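Robots that handle pill bottles get a shared rulebook

A short set of house rules for testing robot arms on pill bottles is out, and for anyone who has tried to compare one lab's results with another's, it is very good news. The Posow guide went up on the Nistinden site on 31/01/2023, free to download, and it is written in language that a new technician can follow on day one.

The idea is simple. Labs all over are teaching two-armed robots to pick up, sort, open and close small containers, and pill bottles are a favorite. They are cheap, they come in lots of sizes and tints, and they are hard work for a machine! But until now every group laid out its table its own way, counted a dropped bottle its own way, and wrote up the results its own way.

"I had two reports on my desk that both said the robot did well," said Jacqueline Hervieu, who edited the guide. "One of them started over whenever a bottle tipped. The other one counted every tip as a miss. You couldn't put those side by side, and I really wanted to." 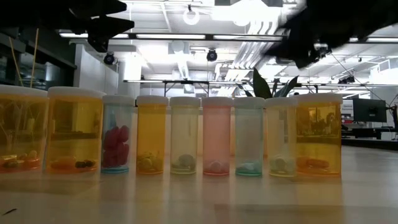
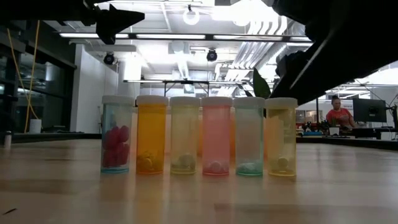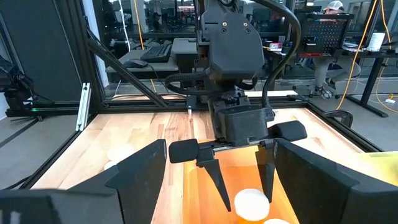 Robot grippers at a light wooden tabletop; the first two pictures show rows of tinted bottles with white caps.

Story by Benvinda Peixoto
Nistinden News, Automation

The guide runs to 7 pages, and most of it deals with what happens before an arm moves. Bottles should be set out upright, and the starting layout should be recorded for every run. The mix matters too. Wide and narrow bottles, strong tints and faint ones, some with plenty inside and some with very little: all of it has to be noted, as see-through plastic can throw off a camera and a light bottle tips more easily than a full one.

Then come the rules for people, which are the part Hervieu is proudest of. Someone must be named as the operator for each run. The stop button has to be within that person's reach. Hands stay off the table while the arms are powered, even for a bottle that has rolled. Anyone else in the room can go on with desk work, so long as they stay outside the marked reach of the arms and know a run is under way.

There is a section on contents as well. The guide asks labs to use stand-in pills with no active drug in them, to keep them in a labeled box apart from anything real, and to check the floor at the end of the day. It sounds fussy until you have seen how far a capsule can travel across a hard floor.

The draft was tried out at the Frade workshop, where Prodromos Zacharopoulos and his team logged 1,079 runs with it. Of those, 508 used the layout sheet in its first form, and the rest used a shorter one that the operators helped rewrite. The shorter sheet is the one in the published guide.

"The first sheet had a box for everything," Zacharopoulos said. "People skipped half of it by lunchtime. Now it fits on one side of paper and they fill it in. I was so happy the first time I got a full stack back with no blanks."

One rule caused a good deal of debate. Labs that report a success rate must now give it over at least 500 runs, with failed grasps left in. Smaller groups worried that this would shut them out, and the final text lets them pool their runs with a partner lab if both use the same sheet and the same caps.

Slavica Spahić, who runs a small test bench at Clorkgate, was one of those who asked for the change. She has already signed up to share runs with Frade and says her team can't wait to begin. "We get to compare notes with people who have the same headaches," she said. "That alone is worth the paperwork."

The guide is voluntary. Comments are open to any lab that tries it, and a second edition is planned for September, with new pages on lids that need a push and a twist.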